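### 4.2 Getting households to keep the scraps

The Rostel co-op began its kitchen scrap collection in December, which most composting guides would call a terrible month to start anything. We were delighted to find how little that mattered! By the end of the first season 337 households had put their names down, and 44 of them also asked to join the worm farm classes run out of the Hladun garden. Sign-ups were strongest on the streets closest to a drop-off bin, as earlier work on neighbourhood recycling would lead us to expect.
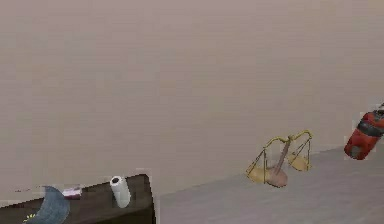

**Figure 3.** Rendered interior: beige wall, pale grey surface and dark brown table with small objects at lower left.

What surprised us was the colour of the conversation at the bins. People stopped to swap tips on eggshells, citrus peel and fruit flies, and several told us they had met a neighbour there for the first time. The co-op's worker-owners picked up on this quickly and moved the Gikberg bin from behind the hall to the footpath, where it got far more use (and far more questions).

Smell was the worry raised most often in our interviews. Members who layered their scraps with torn cardboard or dry leaves had few complaints, even

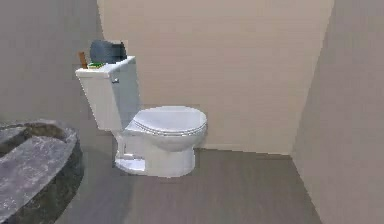 in flats with no balcony, and they were keen to show others how they did it. We think this kind of teaching between neighbours deserves much more study than it has had. A printed leaflet went to every home in the area, yet hardly anyone we spoke to remembered reading it.

Contamination stayed low at all 9 bins apart from the one at Trurno, where plastic produce bags kept turning up for some 3 weeks. A hand-painted sign fixed most of it, and the finished compost from that bin went straight onto the school's tomato beds. 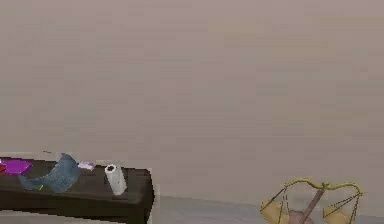
**Figure 4.** Rendered interior: dark brown bench with several small items, plain wall and strip of pale grey floor.

The next section looks at what the co-op pays its members for hauling, and at how the bike trailers held up on the hillier routes.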